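Search products
Enter keyword or part number
Go

Stitance Hand-Held Gripper, Pair: Demonstration Visits

Sold in twos, for people who want to teach a robot a job by doing the job themselves first. Come and try a set at our Grurkthorpe workshop before you commit any of your department's money.
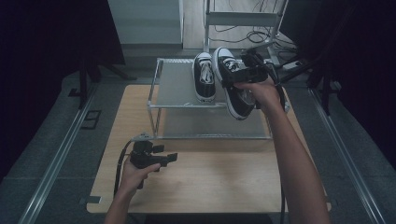

What you get to do

You pick up a gripper in each hand, squeeze the trigger and put shoes on a rack. It sounds like something you'd ask a nine-year-old to do before dinner, and most visitors sit down expecting to be finished in a minute. Canvas sneakers have their own views. The laces get between the jaws, the toe swings round, and an engineer with two degrees is suddenly holding his breath over a piece of footwear.

The shoe rack is the standard first task. It has two mesh shelves, and we start everyone on the upper one. The lower shelf is for the confident. After shoes you can move on to folding tea towels, stacking bowls (plastic, we learned) or anything you've brought from your own line, provided it fits on the table and isn't alive.

Elie Jaber runs the sessions and will show you how to hold the grippers so your wrists still work the next morning. Liviu Bucur looks after the software side and can play your attempts back on the big screen afterwards, at whatever speed you find least humiliating.

The product

Each gripper has a black body, a finger trigger and small square jaw pads. The pads pull off and push back on without tools. Spare pads come in bags of 8 and you will want a bag, as they have a talent for rolling under benches.

Opening and closing are recorded along with the position of your hand, and the files load straight into Govulton, our recording package. A one-seat licence comes with every pair. If you already use something else, ask Liviu, who enjoys that sort of question more than is strictly healthy.

Part number: 506
Supplied as: left and right gripper, cables, one bag of spare pads, Govulton licence
Recommended pad life: 1,000 grips, fewer if you're a squeezer
Carry case: sold separately, part number 152

Booking a visit

Sessions start at 10 am and run until lunch. We take small groups so that everybody gets a proper turn. The March sessions are full, but there's a waiting list and people do drop off it. Parking is behind the building, through the gate that looks locked. It isn't, give it a shove.

Wear short sleeves or something you can roll up. Loose cuffs catch on the triggers and we've already heard all the jokes.

The Hosseinzadeh bench mount can be seen on the same visit if you mention it when you book. It's heavy and lives in the other room, and Elie would like some warning before he has to move it.

To book, use the enquiry form and put "gripper visit" in the subject line.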